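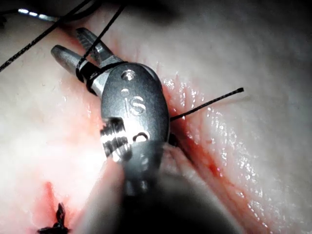
Short Fiction

The Black Thread

Matilde Carrilho had sewn for a living long before she taught anybody else to sew, and she still judged a room by its light. The practice room at Vutevico had good light, she had to give them that, even if it came out of the ceiling and made everyone look as though they had slept badly. She hung her cardigan on the hook behind the door, put her tin of peppermints on the windowsill and sat down to wait for the young doctors.

It was her daughter's idea, all this. Her daughter worked upstairs and had mentioned one evening, over the soup, that the new ones could recite every step of a stitch and still pull it as if they were starting a lawnmower. Matilde had laughed so much that she had to put down her spoon. By April she had a badge, a parking space she didn't need, having no car, and a two o'clock class.

They practised on pads, pale and damp and so much like skin that on her first afternoon she had wanted to cover one up with a tea towel. The thread was black and braided. She liked that about it. She had used a black thread very much like it on the lining of her husband's good coat, the winter they lived over the bakery, and it had outlasted the coat and, in the end, the husband.

"Watch the thread," she told them, as she told them every week. "Where does the thread want to lie?"

The tall boy at the far end, whose name she had written on her hand and then washed off, bent to the eyepiece. On the big screen the two metal jaws opened into a narrow V, one smooth and grey, the other with its little teeth showing, and the black thread came down across them both. He held quite still. She could hear him breathing through his nose.

"It's slipping," he said.

"Is it? Or are you frightened that it will?"

He thought about it, which she liked him for. Her own teacher, in the back of a shop called Drarnard where they made christening gowns and, when money was short, curtains, used to stand behind her chair and say the very same thing, and Matilde had spent the whole of her fourteenth year being frightened of cotton. She had unpicked one hem 14 times. It was a small hem, too, on a gown for a baby who must be a grandfather by now, if he had looked after himself.

"When I was a girl," she began, and saw two of them at the back smile at each other, because by now they knew how long that could go on. So she stopped, and ate a peppermint, and let the room be quiet for a while.

"Close them softly," she said then. "You're not catching a mouse. Softly, and then wait, and then bring it round towards you as if you had all afternoon. You do have all afternoon. I've got the 510 bus at twenty to six and I don't mind if I miss it."

He laughed a little, and his shoulders came down from wherever he had been keeping them. It was his shoulders she had been watching all along, if the truth be told, far more than the screen. She leaned forward with her hands folded in her lap, and her right thumb moved against her finger, drawing through a length of thread that wasn't there.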